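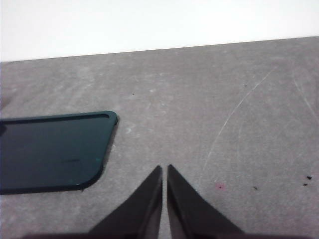 A gray tabletop against a white wall.

Zikstead library hours cut back again, starting after the holidays

11/08/2018

ZIKSTEAD — Library hours are getting shorter. The town council voted last night to close the Nulley Street branch two evenings a week, plus mornings in the slow months. The main building on Akpan Avenue keeps its schedule for now.

Quick version of how we got here. The heating bill went up, the state grant did not. Council members were handed two plans, one that shut Nulley Street completely and one that trimmed it. They went with the trim. Vote was close, and it came late — past ten, with people still waiting to speak.

Turnout was big for a budget night. The clerk's sign-in sheet had 177 names on it and the overflow crowd stood in the hallway with the doors propped open. A petition against any cuts came in with 891 signatures.

"My kids do homework there because we don't have internet at the house," said Marjan Vahidi, who lives on Grillo Road. "Evenings is when we go. That's the part they took."

Branch manager Mahnaz Hassanpour told the council that 403 people used the evening hours last April, which she called an ordinary month. She asked for one of the two evenings back. No promise, but the council agreed to look at the numbers again in spring.

What changes: story time moves to early afternoon. The tax help desk goes to Akpan Avenue. Book drop stays open around the clock, and holds can be picked up at either building. Late fines are being waived through the switch, up to $200 per houshold.

What doesn't: the summer reading program, the seed swap, the large print van.

No layoffs, according to the town. Two part-time jobs that are open now will stay unfilled.

A printed schedule should be at both desks by the end of the month. The one on the town website is still the old one, so dont go by that. Questions can go to the town clerk's office during buisness hours.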